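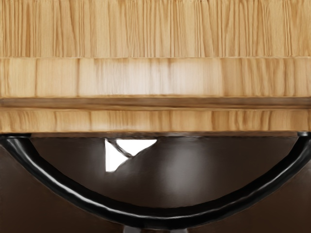
Surface de bois clair, couleur miel (image de synthèse).

Le fil du bois

Le fil du bois, c'est la direction générale que suivent les fibres dans une pièce de bois. Je tiens cette page de mon petit wiki depuis pas mal de temps, je la reprends dès que j'apprends quelque chose, et je préviens tout de suite : c'est un article d'encyclopédie, mais c'est aussi le mien, donc je donne mon avis quand ça me chante !

On confond souvent le fil, le grain et le veinage (moi le premier, pendant des années). Le fil désigne l'orientation des fibres. Le grain, lui, parle plutôt de la finesse de la texture : le poirier a le grain fin, le chêne l'a grossier. Quant au veinage, c'est le dessin que l'on voit en surface, produit par les cernes, les rayons et la façon dont on a scié la bille. Dans les ateliers tout le monde mélange joyeusement les trois, et on se comprend quand même.

D'où ça vient

Un arbre pousse en hauteur et conduit la sève de bas en haut, si bien que la plupart de ses cellules sont allongées dans le sens du tronc. Imaginez une botte de pailles bien serrées. Coupez-les en travers et vous voyez des petits trous, c'est le bois de bout. Fendez la botte dans la longueur et vous avez le bois de fil. Presque tout ce qui suit découle de cette histoire de pailles.

Les grands types

Droit fil : les fibres sont parallèles à l'axe de la pièce. C'est le fil rêvé pour les manches d'outils, les barreaux de chaise, les échelles. Le frêne en donne de superbes.

Fil tors : les fibres montent en hélice autour du tronc. La planche qu'on en tire a une fâcheuse tendance à se voiler en hélice, elle aussi. J'en ai gardé une en souvenir, elle fait une assez jolie pale de moulin.

Contrefil : l'inclinaison des fibres s'inverse d'une couche à l'autre. Fréquent chez les bois tropicaux, le sapelli par exemple, où il donne ces rubans alternativement clairs et sombres sur les débits sur quartier. Magnifique à regarder, pénible à raboter.

Fil ondulé : les fibres font des vagues. C'est l'érable ondé des fonds de violon, avec ses reflets qui bougent quand on incline la pièce.

Le fil et le sciage

La même bille donne des planches très différentes selon le débit. Sur dosse, on obtient les grandes flammes que tout le monde connaît. Sur quartier, les lignes sont serrées, régulières, presque parallèles, et dans le chêne apparaît la maillure, ces taches brillantes laissées par les rayons médullaires. J'ai un gros faible pour le quartier, même si ça gaspille davantage et que ça coûte plus cher.

Travailler avec ou contre

Quand on rabote, on cherche à « coucher » les fibres, comme on caresse un chat de la tête vers la queue. À rebours, le fer soulève les fibres, les arrache et laisse des éclats. Pour savoir dans quel sens attaquer, je regarde le chant : les lignes y montent ou y descendent, et je pousse le rabot dans le sens où elles montent. Si les lignes ne disent rien de clair, j'essaie une passe très fine et j'écoute (un bon rabot siffle, un mauvais sens râpe).

Mon vieux rabot est un Umance 132, lourd comme une enclume, et il m'a beaucoup appris là-dessus. Pour les contrefils récalcitrants je préfère le racloir.

Le bois bouge

Le bois gonfle et se rétracte avec l'humidité de l'air, beaucoup en largeur et presque pas en longueur. Collez solidement deux planches à fils croisés sur une grande surface, attendez l'hiver et le chauffage, et vous risquez d'entendre un joli craquement. C'est pour cela que les panneaux de portes anciennes flottent dans une rainure et que les plateaux de table sont fixés par des taquets qui coulissent. Le contreplaqué prend le problème à l'envers : on croise des feuilles minces, chacune retient sa voisine, et l'ensemble reste à peu près tranquille.

Le sens des fibres compte tout autant pour la solidité. Une étagère dont le fil court dans la profondeur, entre l'avant et l'arrière, casse sous une pile de dictionnaires. Je le sais, c'étaient mes dictionnaires.

Les imitations

Peindre du faux bois est un métier ancien : on tire un glacis brun avec un peigne ou un spalter sur un fond clair. Les décors imprimés ont pris la suite, et certains sont très réussis. Pour les démasquer je cherche le même nœud deux fois, et je regarde si le dessin se prolonge sur le chant.

Voir aussi : bois de bout, cernes de croissance, débit sur quartier, marqueterie, placage.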